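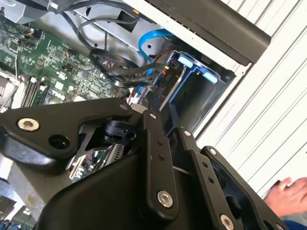
My old desktop computer has been making a noise since the beginning of May. It was a small noise at first, like somebody moving a chair in the next flat, and I decided to ignore it. Then my neighbour Kane Hinds came for coffee, listened for one minute and told me that I was going to lose all my photos.

So last weekend I opened it. I must say that I am not a technical person. I learned the names of the parts in my own language many years ago, and now I had to learn them again in English, which took me almost as long as the repair.

I laid the case on its side, as Kane told me, and for some time I only looked. I expected something tidy. Inside there are so many cables! The black ones go in a bundle through the middle, and I could not understand which of them I was allowed to touch. The blue one was easier, because it has its own colour and I could follow it with my eyes. Kane says it is called a SATA cable and that it carries the data. The holder for the drives has two light blue plastic tabs on top, and a small white label nearby says ODD. I thought that this was a warning that something was strange there. It means optical disc drive. Kane laughed for quite a long time.

I had already copied everything to an external drive from Lumenta, and I recommend that you do this before you take out even one screw. I had 1,235 photos from the years in Cesolholm, and also my mother's recipes, which I typed myself over one winter. The copying took the whole evening — I went to bed and left it working.

The new drive is a Brester. I paid 80 dollars for it in a small shop, and the man there was kind and wrote on the receipt which side goes up. Before I unplugged anything, I put a bit of masking tape on each cable and wrote a number on it. This was my own idea and I am a little proud of it. I also vacuumed the inside, and when I told Kane he was horrified. He says you should use a can of compressed air and hold the fan still with your finger. Next time I will know.

Putting the cables back was slower than taking them out. One small connector did not want to go in, and I was afraid to push. I turned it the other way and it went in without any force.

The computer is now back under my desk and the noise has stopped. I still have one screw left in a saucer on the kitchen windowsill. Kane says it is probably from the side panel, but I have checked the panel twice and all the holes there are full. If you know where it could belong, please write to me in the comments.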